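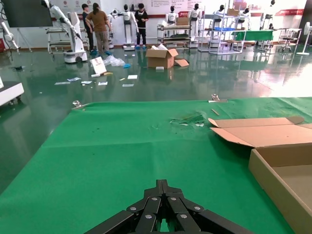
Station 2, wrist view. Table with green cover, clamps at far edge.

Home | Notebooks | Osar Cell | Fault Log | Search
Last updated: December
Entry 3707, December. Entered by the Osar cell bench, Brokik workshop

Subject: Stop during the carton and cable task, two-arm station.

At 10:40 the right arm stopped on a force limit while closing on a carton. The controller recorded fault 202. The left arm held position as intended. The operator pressed the stop button and the area in front of the table was kept clear until power to both arms was confirmed off.

The cartons in use are the Zavala flat type, brown corrugated, with a hinged lid and a round hole in the side flap. Two were open at the station. The flap on the center carton has a slightly ragged edge and should not be used for further trials. 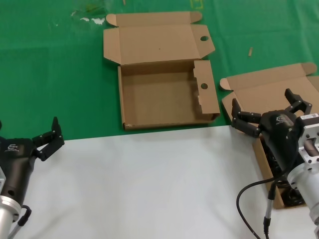 Findings

1. The force limit was set at 200 in the task file. The approved value for this gripper is lower. The Sistitz settings sheet had not been applied after the last update.
2. No damage to the fingers was found by hand check.
3. Cable slack at the right wrist is to be measured before restart. Cause not excluded.
4. Short pieces of wood on the cover are to be removed. Loose wrapping and paper on the floor beyond the table are a slip hazard and are to be cleared before the next run.

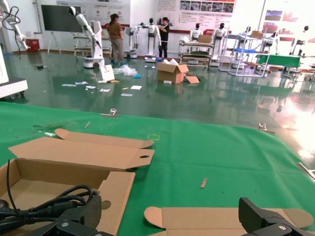 Wrist view with carton and coiled black cable, lower left.

Restart is permitted at reduced speed only, with one person at the stop button. Cycle counter at time of fault: 3000. Fault remains open pending item 3.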